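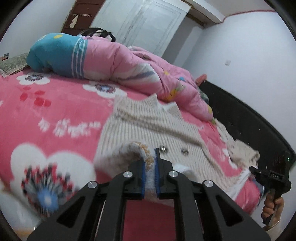
Milagros Toledo reckons most of us fold knitwear in the wrong room. She had told me this on the phone before I'd even found a park outside her place in Brivstead, and she told me again at the front door, and by the time the kettle was on I'd more or less promised never to fold a jumper on the kitchen table again.

"You want a bed," she said. "A made bed, with a sheet pulled tight. You can spread the whole thing out and the sleeves have somewhere to go."

I've wanted to talk to Milagros for ages. She spent 9 years in the alterations room at Flaten, the old drapery on the main street, and now she runs a little mending and storage business called Wesuter from her spare room. People drop off their winter woollies when the weather warms up and get them back mended, folded and bagged in time for the first cold snap. Last season she did 324 pieces (she keeps a book, all in pencil).

We did our talking upstairs, me on a stool with my tea, her on her feet the whole time. She works on bright sheets, the louder the better. Pink with great big flowers is her favourite colour scheme for the job.

"Cream wool on a white sheet, you can't see a thing," she told me. "You lose the edges. Put it on pink and every crease shows up."

And creases are what she's after! I'd always assumed you folded a cardigan and the creases came afterwards, in the drawer. Milagros says half of them are already there when you start. With a ribbed knit she looks for the long ones that run across the ribs on a slant, and she eases them out with the flat of her hand before she folds anything.

"Follow the rib. If the ribs are straight, the garment's straight. Don't tug it, you'll have one side longer than the other and then you'll be cross with it all winter."

I asked about fuzzy bits, having a grey cardigan at home that sheds like a cat. She laughed at me, quite kindly.

"Pick it up by a fold, never by one layer. A bit of fluffy fabric on its own will stretch on you. Two layers together, you're right."

Buttons get their own speech. She does them up before folding if the knit is heavy and leaves them undone if it's fine, and she always checks which way they're facing, as a hard shiny button pressed into soft wool over a whole summer will leave a dent. Her fix is a scrap of old pillowcase laid between. She has a biscuit tin full of scraps, cut to size, and she gave me 7 of them to take home, which I thought was very generous until I saw how many were left in the tin.

What about hangers? "No." Vacuum bags? A longer no, with a story about a customer's mohair that I've been asked not to repeat. She'll allow a cedar block, provided you sand it now and then, and she likes a cotton bag with a drawstring.

I did try it all when I got home. I stripped the doona off, pulled the sheet tight and laid out the grey cardigan, and it took me three goes to get the sleeves even. The dog was no help. Milagros is taking drop-offs at Wesuter until the end of December, mornings only, and she'd like you to empty the pockets first.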